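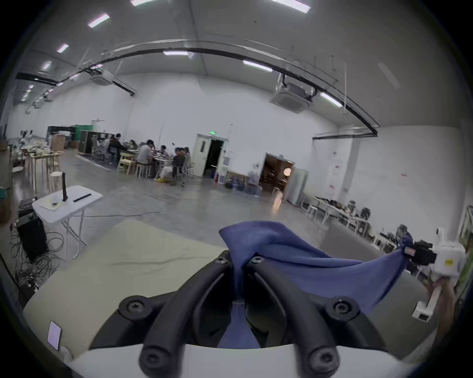
Cloth is the part of the job Randi Torvik would keep if she had to give up all the others, because a shirt never lands the same way twice and a learning system needs to see that many times over.

About Plunia

Plunia records people doing household handling tasks and turns the recordings into training examples for robots. Our customers build the robots and the models. We supply the demonstrations, checked and labeled.

We started with 2 people and one pair of hand-held grippers. There are now 21 of us, all working out of one hall in Mustlow. Most of our recording is fabric work: spreading, folding, turning right side out, pulling a sleeve free. We also do table clearing and simple packing.

How we work

An operator holds a gripper in each hand and does the task at an ordinary pace. Some tasks call for two operators, one on each side of the garment. The cameras on the grippers record what the fingers are near, and the motion of each hand is stored with the video.

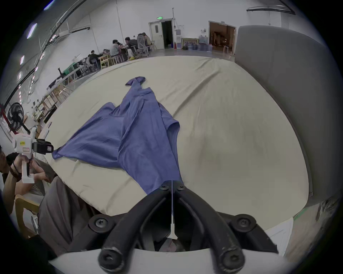 Two grippers on one garment, main hall.

Every recording is watched by someone other than the person who made it. Failed grasps are marked and kept, as several customers ask for them. Recordings with a lost signal are thrown out. A normal batch is 72 recordings of one task, with the garment dropped in a new position each time.

New operators train for 14 days before their recordings go into a delivery. Honeylyn Javier runs the training and writes the task sheets. Genalyn Baluyot heads review. Janelle Ambrosio handles customer projects, including the sample sets we send out before a contract is signed.

Our labeling tool, Dirnico, was written in-house and is included with each delivery so that customers can change the step names to match their own.

Visits

The hall is closed on Sunday. For a visit or a sample set, write to Janelle. For operator jobs, write to Marites Lumanlan. No robotics background is needed.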